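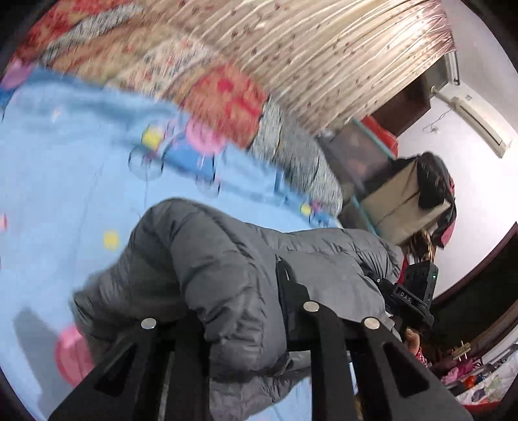

*Figura 4. La pinza de mano durante una sesión de dormitorio, con el piloto verde encendido.*

## 4. Hacer la cama (y otras telas)

Llegamos al capítulo que más me piden y el que menos ganas tenía de escribir. Si vienes del capítulo 3 (vasos, tápers, cubiertos) traes la moral alta, y me alegro mucho, pero las telas son otra historia. Un vaso tiene siempre la misma forma. Una colcha tiene la forma que le dejó el último que durmió debajo.

Antes de empezar, la pregunta que me hace todo el mundo cuando saco la pinza en una cena: ¿pero esto ya hace la cama solo? No. A día de hoy el brazo Leker, con el modelo que trae cargado, estira una sábana lisa sobre un colchón individual y muchas veces queda presentable (mi madre no la daría por buena). Con bajera ajustable se atasca en la segunda esquina. Con edredón de plumas, mejor ni lo intentes de momento. Lo que vamos a hacer en este capítulo es enseñarle: tú haces la cama con la pinza en la mano, despacio, y el brazo aprende de esas grabaciones.

### 4.1 Qué necesitas

- La pinza de mano, cargada por completo.
- Una cama a la que puedas llegar al menos por dos lados.
- La ropa de cama de siempre. La tuya, con sus arrugas y sus dibujos.
- Media hora sin prisas.

**Nota.** Me preguntan mucho si hay que comprar sábanas blancas. ¡No, por favor! Las estampadas van muy bien. En la primera tanda que hicimos Noemi Ridgeway y yo usamos solo sábanas blancas, y luego el brazo vio una de flores y se puso a pellizcar las flores, una por una, como quien recoge margaritas. Desde entonces metemos de todo.

### 4.2 Preparar la habitación

1. Enciende la luz del techo y deja las cortinas como las tengas normalmente. Si graba por la mañana y por la tarde, mejor todavía.
2. Quita de la cama móviles, mandos y gafas. Los cojines pueden quedarse a un lado.
3. No ordenes el resto. Cajas, ropa doblada, la silla de la ropa que ya no está limpia pero tampoco sucia... todo eso se queda donde está.
4. Si compartes piso, avisa. El micrófono viene desactivado de fábrica, pero la cámara ve lo que ve, y Rochelle Halvorsen todavía me recuerda aquella vez que salió en pijama cruzando el pasillo.
5. Ponte cómodo. Si vas con abrigo gordo también vale, solo que las mangas anchas tienden a meterse delante de los dedos de la pinza y luego hay trozos en los que el programa se queja.

**Precaución.** Retira de la zona los cables sueltos de lámparas y cargadores. Un tirón a una sábana con un cable enredado debajo acaba con la lámpara en el suelo, y lo digo con conocimiento de causa.

### 4.3 Encender y comprobar la pinza

1. Mantén pulsado el botón de encendido hasta que se ilumine el piloto verde.
2. Abre y cierra la pinza tres veces, del todo. Tiene que moverse sin rozar.
3. Mira los tornillos de los dedos. Si alguno baila, apriétalo con la llave de la caja, sin pasarte.
4. Abre la aplicación de Larkilell, entra en **Sesión nueva** y elige **Telas > Cama**.
5. Camina con la pinza desde la puerta hasta el cabecero y vuelve. En pantalla tiene que dibujarse una línea continua.

Si la línea sale a saltos, repite el paseo más despacio. Si sigue saliendo a saltos, apaga, cuenta hasta diez y vuelve a empezar; sé que es el consejo de toda la vida, pero con esta versión funciona casi siempre.

**Nota.** El piloto es pequeñito y con el sol de frente cuesta verlo. Yo hago pantalla con la otra mano.

### 4.4 Grabar la sábana

Vamos a lo importante. Piensa que le estás enseñando a alguien que no ha visto una cama en su vida. Tus manos saben muchísimas cosas que tú ya no recuerdas haber aprendido, por ejemplo ese golpecito de muñeca que mete aire debajo de la sábana para que caiga plana (a mí me encanta ese gesto, y es justo el que peor se graba).

1. Ponte a los pies de la cama, con la pinza abierta y a un palmo del colchón.
2. Pulsa **Grabar** y espera al pitido.
3. Coge la sábana por el borde, cerca de una esquina. Cierra la pinza despacio.
4. Lleva la esquina a su sitio y suelta. La otra mano puede alisar, pero procura que no tape los dedos de la pinza.
5. Pasa a la esquina siguiente por el camino corto, sin cruzar el brazo por encima de la cama.
6. Repite con las que falten.
7. Alisa el centro con la pinza cerrada, a pasadas largas hacia ti.
8. Pulsa **Parar** antes de dejar la pinza en ningún sitio.

Si se te escapa la tela, sigue. No pares la grabación, vuelve a cogerla y termina. Arlo Achterberg borraba todas las tomas con fallos porque le daban vergüenza, y el modelo que salió de ahí era un señorito: en cuanto se le resbalaba una esquina se quedaba quieto, esperando no sé qué. Las tomas en las que metes la pata y lo arreglas valen oro.

**Precaución.** No tires de la tela con la pinza cerrada y el codo bloqueado. Si la sábana está remetida, afloja primero con la mano libre. Los dedos aguantan bastante, tu muñeca no tanto.

### 4.5 La colcha y el edredón

Con la colcha el procedimiento es el mismo, solo cambian dos cosas:

1. Antes de grabar, déjala doblada o amontonada en la parte de arriba de la cama, como caiga.
2. Coge siempre dos capas de tela, nunca una sola. En las colchas guateadas, una capa suelta se escurre.

Mueve la pinza a la mitad de la velocidad que te pida el cuerpo. Las telas grandes emborronan mucho la imagen si vas rápido y el programa acaba descartando tramos enteros.

Con el edredón haz lo que puedas. Lo digo en serio, graba el intento, guárdalo con la etiqueta **Difícil** y pasa a otra cosa.

### 4.6 Guardar y enviar

1. Revisa la toma a velocidad doble. Basta con mirar que se vean los dedos de la pinza en los agarres.
2. Ponle etiqueta: **Bien**, **Con fallo** o **Difícil**.
3. Pulsa **Enviar a Leker**. Con el wifi de mi casa tarda lo que un café.
4. Deja la pinza en su base.

### 4.7 ¿Y cuánto hay que grabar?

Más de lo que te gustaría. Para la versión que tienes en las manos usamos 1.123 tomas de cama, hechas entre varias casas y el piso de pruebas de Clarkgate. De ellas, 857 pasaron la revisión y 757 entraron en el entrenamiento; el resto se quedó fuera por cosas muy tontas, casi siempre dedos tapados. En tu casa, para afinar con tus propias sábanas, yo empezaría con una toma al día durante un par de semanas, cuando vayas a hacer la cama de todas formas.

Mavis Kowalczyk, que escribe el capítulo de cocina, opina que la cama es una tarea mal elegida, que se tarda un minuto en hacerla a mano y que deberíamos dedicarnos a fregar ollas. Tiene parte de razón. El brazo Leker tarda hoy mucho más que yo, y hay mañanas en que lo miro pelearse con un dobladillo y me dan ganas de apartarlo con la cadera. Pero lo que aprende con la sábana le sirve luego para las toallas, los trapos y la ropa del tendedero, y las toallas ya las dobla bastante bien (las de manos; las de playa, según el día). En julio no era capaz ni de encontrar el borde.

### 4.8 Si algo va mal

**El piloto no se enciende.** Carga la pinza con el cable corto de la caja. Con otros cables a veces parece que carga y no carga.

**La aplicación dice «mano no visible».** Suele ser la manga. Remángate y repite.

**El brazo coge la sábana y también la funda del colchón.** Le pasa al mío cada dos por tres. Graba unas cuantas tomas empezando con la sábana un poco levantada por el borde.

**El brazo hace la cama contigo dentro.** No debería poder, tiene bloqueo de presencia. Si ocurre, pulsa la parada de emergencia y escribe a Shoshana Dunleavy ese mismo día, con la sesión adjunta.

**Queda arrugada por el centro.** Sí. Estamos en ello.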